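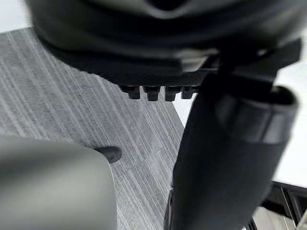

Nuanchan Noiphan wrote after the March talk that she dries every cup with a towel and puts it straight back in the cupboard, and she asked why anyone would give up counter space for a rack at all.

Start with her question. Read it out, then say that a towel works fine if it is clean and dry, and that in a shared kitchen the towel is usually neither by the middle of the morning. Ask who has a towel hanging over the oven door at work. Leave a moment for hands.

Running time is 20 minutes. Questions at the end, but take short ones as they come.

Part one: what goes wrong at the sink

The kitchen in this talk is the upstairs one at Flirkden, room 697. It was fitted out in 2000 and the sink has stayed where it was. People wash a cup between two meetings and set it down wherever there is a gap. A cup set down quickly ends up on its side, or right way up, or leaning on a plate.

Right way up is the worst. Water runs down the inside and stays at the bottom. On its side is better, though some water can stay in the lower half of the wall, and with a straight-sided cup there is a line of it along the whole length. Upside down drains best, provided air can get in under the rim. On a flat tray the rim seals against the surface and the inside stays damp – show this with the glass and the tray from the bag. Fill, empty, turn over, leave it until the end of the talk.

Say a word about plates. They mostly look after themselves if there is a slot for them. Bowls are harder. A deep bowl wants to lean forward on the one in front, and then both hold water where they touch.
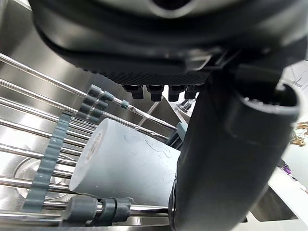 Metal rods are a good surface for draining for the plain reason that very little of the cup touches them. Water drips through and air comes up. The weak point is spacing. If the gaps are wide, a narrow cup can tip over between two rods. If they are close, it sits well but plates won't stand up. Most racks choose plates. So put narrow cups at the end, rim down across the rods, and wider mugs next to them.

Cups and scratches: people ask about this every time. A cup that has been in daily use picks up fine marks from sponges, spoons and other cups. Fine marks on the outside are a matter of looks. A rough patch inside, where tea settles and won't come off, is a reason to replace it. A chip on the rim goes in the trash the same day.

Printed lettering on the underside is often the first thing to wear. If you need to know whether a cup can go in the dishwasher, look it up when it is new and write it on the list inside the cupboard door. The Mindby office does this and it takes up half a sheet of paper.

Pause here and pass the list around.

Part two: emptying the rack

A rack fills up and then people balance things on top. This was the main complaint at Brernitz when we gave the first version of the talk there. They tried a larger rack. It filled up too.

What helped was a set time. The rack is emptied first thing, before the first coffee, by whoever is in the kitchen. Everything goes back, including the odd cup with no home. Anything still damp gets a wipe with a fresh towel and goes back as well. Nuanchan's towel belongs in this part – say so.

Order for emptying: cutlery, then cups, then plates, then pans. Lift cups by the body. Hooking a finger over the rim of three at once is how rims get chipped.

Once it is empty, lift the rack and wipe under it. Hard water leaves a white line where the drops dry. Vinegar and warm water will take that off, then rinse. Go along each rod with a cloth, and do the joints with an old toothbrush, once a week.

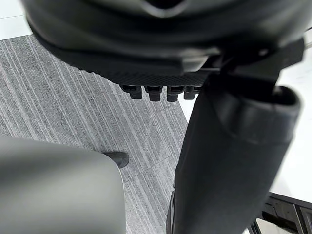

Then the floor. Water gets carried down there on wet hands, and it drips from anything lifted out of the rack too early. Keep a dry cloth within reach and wipe a drip when you see it. A mat by the sink is fine if it gets hung up at night. Left flat it holds damp underneath, and it slides.

If anyone asks about mats with rubber backing, say we have used them at Rojanasak and they lie flatter, but they still need lifting.

Part three: back to the glass

Go to the tray and pick up the glass. The inside should be fogged. Hand it to someone in the front row with a tissue and ask them to wipe inside it. If the room is very dry there may be little to see, so keep a second glass wrapped in plastic in the bag.

Handout is one page, single-sided: how to set down cups, bowls and plates, the emptying order, the weekly clean. Leave the spare copies by the door and collect the cupboard list before people go.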